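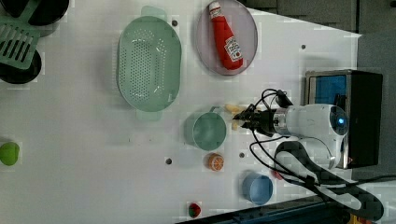
El puesto 12 a media tarde, con el brazo agarrando la pieza amarilla.

mirela_c
Abro hilo porque en mayo nos metieron el segundo brazo en la nave y quiero saber cómo lo lleváis los demás. Yo preparo pedidos de menaje y cocinitas de juguete para Buvar, cajas surtidas, de las que llevan platos, colador, frutas, de todo un poco. Antes éramos tres por mesa y sacábamos 200 cajas por turno. Ahora somos dos y el brazo, y nos piden 300. El brazo coge las piezas pequeñas y yo coloco lo grande y reviso. La espalda me lo agradece, eso no lo voy a negar, pero paso el turno entero mirando si agarra bien o no y llego a casa con la cabeza frita.

Zlatko P.
En la nuestra igual. Lo que peor llevo es el ritmo, que antes lo marcabas tú con la compañera y te dabas un respiro cuando tocaba. Con el brazo delante no hay manera, siempre tienes la sensación de que vas por detrás.

grgic_danica
Pues yo lo veo al revés. Estuve cuatro años metiendo piececitas en bolsas y tengo las dos muñecas operadas. Si un cacharro me quita eso, bienvenido sea! A mí me dieron el curso de Esto, dos semanas, y ahora ajusto los agarres yo misma y cobro 125 euros más al mes.

mirela_c
Danica, qué suerte lo del curso. A nosotras nos dieron una mañana y un PDF en inglés. Si pita, llamamos a Spyros y a esperar.

spyros_y
Presente, jaja. Soy el Spyros de mantenimiento y lo del PDF lo he protestado ya un par de veces. Un apunte: 300 cajas es el objetivo de la hoja, pero el ajuste de la pinza para piezas blandas no está terminado y así no se llega. Apuntad las paradas, por favor, que si no constan me dicen que todo va bien.

Zlatko P.
Y quién las apunta, si ya vamos con la lengua fuera? Otra tarea más que nos cae a los de la mesa.

grgic_danica
Zlatko, es una raya en un papel. En Sarpong lo hicimos así y con esa hoja en la mano nos bajaron el objetivo.

Zlatko P.
Vosotros teníais delegada sindical en el turno, nosotros no. No es lo mismo ir con la hoja a hablar tú solo.

mirela_c
En eso le doy la razón a Zlatko. A la tercera de mi mesa la pasaron a devoluciones y le cambiaron el horario sin preguntar - de eso no se habló nada en la reunión. Lo de apuntar las paradas lo voy a probar igual. Spyros, te dejo la hoja en el taller al salir?

spyros_y
Sí, en la bandeja de la entrada. Ponle la hora y qué pieza era, con eso me vale.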